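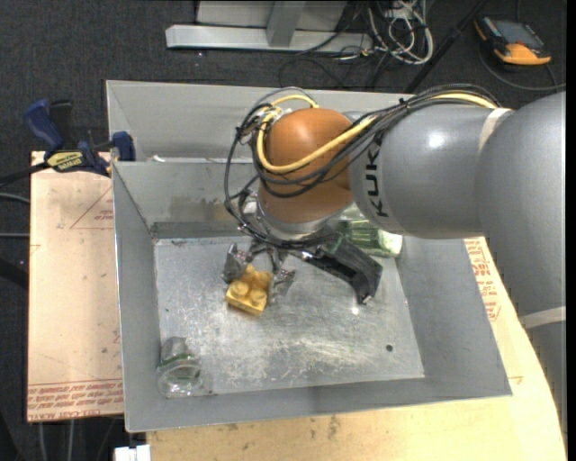

Fall Walk-Through for the Rental Duplex (my checklist, with comments)

Print this page | E-mail this page

I do this walk every October, both units, usually on a Thursday when my tenants are at work and don't mind me poking around. Steal whatever is useful!

OUTSIDE

[x] Gutters. Full of maple leaves again, and one hanger had let go over the back door. Screwed it back up.
[x] Dryer vents. Unit A fine. Unit B's flap was stuck half open with lint -- I got most of it out with an old bottle brush.
[ ] Back steps. Third tread is soft at the left end. I can push a screwdriver right into it, so that board is getting replaced before the first frost.
[x] Hose bibs. Shut off inside and drained.

INSIDE

[x] Smoke alarms. Pressed every test button (sorry, dog next door). The one in the upstairs hall of B is past its date, new one ordered.
[x] Carbon monoxide alarms. Both good.
[x] Outlets near water. GFCIs trip and reset in both kitchens. Bathroom A wouldn't reset the first time, then it did. I don't trust it and I'm swapping it.
[x] Water heater. Set at 123 degrees on the Jindby in Unit A. I like it a hair lower, so down it went.
[ ] Furnace filters. Bought 3 of the wrong size. Of course I did. Going back to the store.
[x] Windows. All the bedroom ones open and stay open. The Kjærgaard sash in B needs a good shove, wax on the track helped a lot.

MONEY NOTE

Steps, alarm, outlet and a spare filter or two -- I've set aside some $3000 for the season, mostly because carpenters are not cheap around here.

COMMENTS (2)

Dagný Mogensen: Do you check under the sinks too? I found a slow drip last year that had eaten the whole cabinet floor.

Oddur Ketilsson: Check the handrail on those steps while you're at it. Mine was only held on by paint!

Contact | Copyright Lesau Rentals | Back to top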